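Rania Ait Brahim
Jun 3, 2024

1/ I have decided to learn to fold paper. I'm 40, I own a bone folder, and I have opinions about bone folders. It's a thread, sorry.

2/ It started in December with a paper star kit from a shop called Wuneo. The box said "relaxing." I'd like to meet whoever wrote that and hand them step 8.

3/ Step 8 is where you "gently open the pocket." There is no pocket. I've looked for the pocket with a flashlight.

4/ The trouble is mostly creases. Paper remembers every fold you give it, including the ones you made while yelling at your sister on speakerphone. A long white strip that has been crumpled once is never going to be a star. It's litter with ambitions.
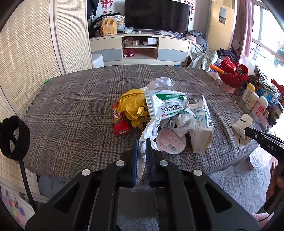
5/ Things I have bought so far:
a cutting mat
a steel ruler
a pack of 4000 strips from Jovus, because the small pack seemed like a lack of faith

6/ My uncle Fahmy folds cranes out of gum wrappers without looking. He does it at weddings. People gather. He's never bought a mat in his life and he'd like me to know it.

7/ I asked him for tips and he said "use less thumb." I've been thinking about that for three weeks. How much thumb was I using?

8/ Tissue is worse, by the way. Someone in the comments under a Sarasis tutorial swore you could practice on tissue to get a lighter touch. You get a twist and a scrap.

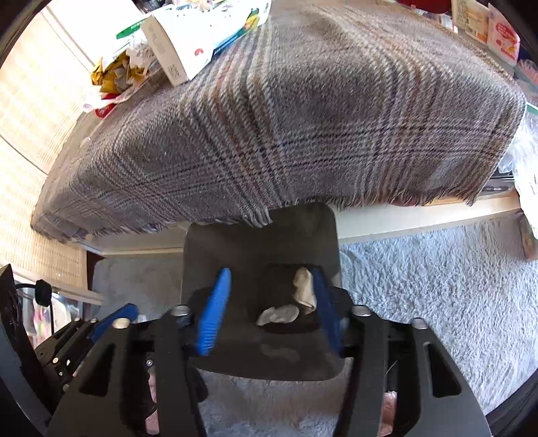 Anyway, I went back to printer paper, cut a little wider than they tell you to, and I'm going slower. I managed a star last night. It has five points if you're generous with the word "point."

9/ My niece asked if it was a tooth. She's keeping it.

10/ Strips left in the pack: 3,208. So yes, 792 down. Will report back when I find the pocket.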